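Slide 1. Laundry at 30 degrees, or why my towels smelt of pond

Hello everyone, thanks for coming back after the coffee. I'm going to talk about washing clothes for as long as the clock lets me, so do shout if you can't hear at the back.

Start with the Sollby story (keep it short this time!). I moved into the flat in December, 528 steps from the nearest launderette, and washed everything at 30 for months. Felt very pleased with myself. Then the towels went funny. 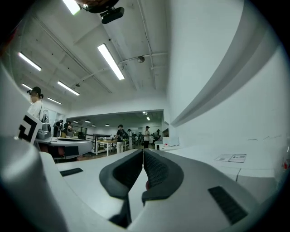

Frøydis Sjöberg wrote to me after the last talk that I was being unfair to 30 degrees, and that her shirts have had nothing else for years and smell fine. It's the drum that needs the hot wash, she said, and the towels just pick up whatever is living in it.

Fair point — I've changed my notes. So, hot wash for towels and bedding, cool for nearly everything else, and an empty hot one now and then for the machine itself.

Slide 2. Powder or liquid

Ask for hands up. In Fagerlund it was 178 people and nearly all of them said liquid. Powder usually has bleach in it, liquid usually doesn't, so whites go grey and people blame the water. Don't get stuck on softener here, I lost ten minutes to it last time.
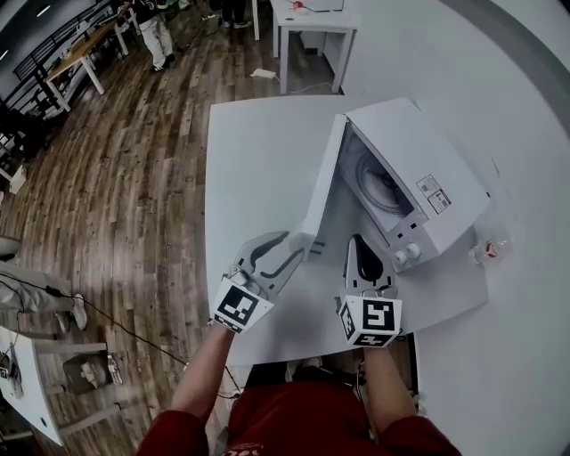 Damp is the other half of it. Most of us shut the machine the second the washing's out, me included, and the rubber seal sits there in the dark growing things. Leave the door open like the one on the little white washing machine on the table, wipe the seal, pull the drawer out too. Pause for the mould question — there's always one.

Slide 3. Drying indoors (skip if we're past four)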